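Fri 4 September
Course staff, Pondance
2 min read

Garment care, session 2: laying out and folding

Notes from class, tidy them up yourselves. Read before the practical.

Main point from last time: fold is only as good as the layout. Most of the bad stacks in July went wrong before the first fold. People rush it.

Layout, in order

Clear table first. Garment down in the middle, lower edge close to the front. Take the two upper corners, lift a little, pull apart gently, lower. Smooth from the center out with flat hands. Repeat if there are still creases accross the middle. Don't iron them out with your fist, it stretches knits.

Bright plain colors are good for practice, lime green especially, every wrinkle shows up against a white table. Keep the next piece on a second table, not under the one you're working on.
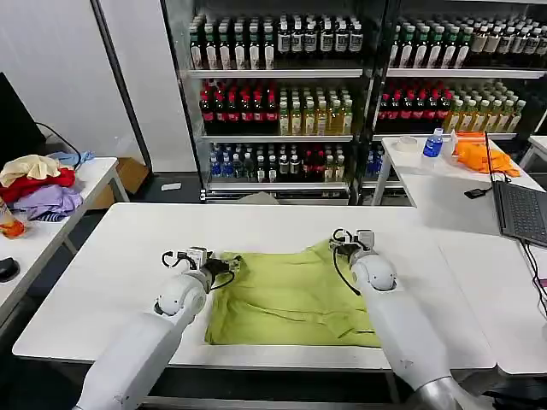
Folding

Sides in to the center line. Sleeves flat along the body, if there are sleeves. Then bottom edge up to the top, once for thick cloth, twice for thin. Press with palm. Turn over, check edges.

If the top edge is bunched, stop and go back to layout. Folding over a bunch makes a ridge and the stack leans.

Practical

50 pieces per pair, 60 minutes. Mixed colors and sizes. Marks for even edges, speed counts less then you think. Drinks stay off the folding table, caps on.

Reading: Plenance handbook, the part on knits. Bring your own tape.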